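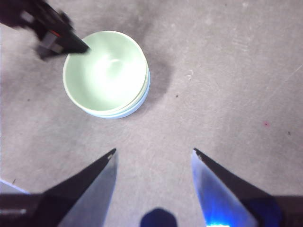

## Renting a desk or office at Ranport: your questions

I run the front desk here and I answer the same handful of emails most weeks, so I finally sat down and typed it all up. Last updated November 2024. If your question isn't on here, just write to me!

### Where are you, exactly?

On the corner of Irberg Street, on the fourth and fifth floors of the Santoro Building. The entrance is the one with the green awning (the other door belongs to the dentist, and they're very patient about it). Trovamthorpe station is a short walk if you cut through the arcade, a bit longer if you follow your phone.

### What can I rent?

Three kinds of space:

- **Hot desk:** any open seat on the fourth floor.
- **Fixed desk:** your own desk with a locking drawer, also on four.
- **Private office:** a room with a door on five, for one to 11 people.

The bigger offices face the street and get lovely light in the morning, but you do hear the buses. If you're on calls all day, ask me about the courtyard side.

### What does a day pass cost?

$35, and that covers Wi-Fi, coffee, and the phone booths. Printing is included up to 50 pages a day. After that I have to charge you, and I will, because the toner bill is scary.

### Do I have to sign a long lease?

No. Hot desks and fixed desks go month to month. Private offices start at six months, and if you sign for a full year I can usually knock something off the rate. Ask before you sign, please. I can't go back and change it after.

### Can I use the address for my business?

Yes, if you have a fixed desk or an office. We'll take your mail and small packages at the front desk and text you when something comes in. Hot desk members can add mail service separately. We don't have room for pallets (somebody tried).

### Can I get in at night?

Fixed desk and office members have a key card that works around the clock. Hot desks and day passes are 8 to 6. The heat drops back in the evening, so bring a sweater if you're a night owl.

### How do meeting rooms work?

You book them through the member page. Office members get a few hours free each month, and everyone else pays by the hour. The large room seats 50 if we set it up in rows, fewer with tables. Cancel the day before and there's no charge.

### Is there a kitchen?

There's one on each floor, with a fridge, a microwave, and plenty of dishes. Put your name on your food. Unlabeled things go out on the last afternoon of the week and I don't feel bad about it.

### Is there parking?

Not in the building. The garage behind the arcade gives our members a monthly rate, but the list is long right now and I don't expect new spots before March. Bikes can go in the basement rack for free.

### What about a deposit?

It's $100 for a fixed desk and one month's rent for an office. You get it back once your key card is returned and the space is clear, normally within two weeks.

### Can I come take a look first?

Please do! Email me a couple of times that suit you and I'll walk you around both floors. If you'd like to try it out for real, buy a day pass, and I'll take the $35 off your first month if you join.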